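Davura Two-Arm Teaching Station
Show the job by hand, or from a pair of leader arms across the room
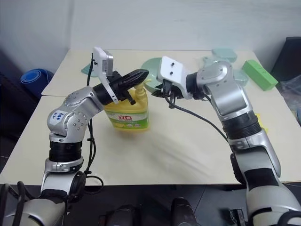 Fatos Anatasov wrote to us that his crew at Dedport had expected to spend their first month on settings and spent it on dish soap, cups and folded cloths instead, and that he would like the page to say so, so now it does. He also asked us to be plain about how many tries a new operator needs before the recordings are any good. For his people it was 50, and we think that is a fair number to plan on.

The Davura station is made for people who want to teach a robot a household or benchtop task by doing the task themselves. You don't write out the motion. You take hold of the leader arms, you do the job at a comfortable pace, and the two working arms at the table follow along while everything is written to disk: joint positions, gripper opening, and the view from each camera. Then you put things back where they were, more or less, and do it again. (The "more or less" matters. A little change in where the bottle or the plate sits is good for the recordings, and we'd sooner you moved things around than lined them up on tape marks.)

Two ways of teaching

By remote control. The leader arms clamp to any sturdy desk and weigh very little in the hand. Squeeze the trigger and the gripper closes; let go and it opens. Most of our customers use this for anything that needs both arms at once, such as holding a pump bottle steady with one gripper while the other comes down on the top. Pressing a pump is a lovely first lesson, by the way. It asks for a straight push and a gentle return, and new operators nearly always come at it from too far to one side. Slow down for the last little stretch and it gets easier.

By hand. Hold the guide button and the working arms go light, so you can lead them through the motion yourself. It's slower, and your own hands will show up in the camera views, but for setting a starting pose or getting past one awkward corner we haven't found anything nicer.

What comes with it

Two working arms with grippers
Two leader arms with desk clamps
Wrist camera and mounting plates
Head camera and stand
Foot pedal (start, save, throw away)
Brasitz recording software, one seat
Cable set, 3 meters
Printed operator's guide

The foot pedal deserves a word. Early on we had people letting go of the leader arms to reach for the keyboard, and every recording ended with a droop. With the pedal you keep both hands where they are, tap to save, and carry on. Throwing away a bad try is a longer press, so you won't do it by accident.

Table and room

The table isn't included. Any flat top with a dull finish will do, and a pale one helps the cameras. Leave slack in the cables at the elbow and the wrist, enough that each arm can reach across to the other without pulling, and run through the full reach once before you record anything.

Storage and sessions

The standard drive holds 300 recordings of ordinary length, and the larger one can be added when you order or later. We suggest short sessions with breaks in between. Tired hands make jerky recordings, and the arms will copy the jerks very faithfully.

Ordering

Part number 106, built to order. Gripper fingers, spare pads and the Yordanov padded travel case are sold separately. If you already own the single-arm station, write to us before ordering, as your leader arm and pedal will work with this one and we'll take them off the price.

Page updated July 2, 2021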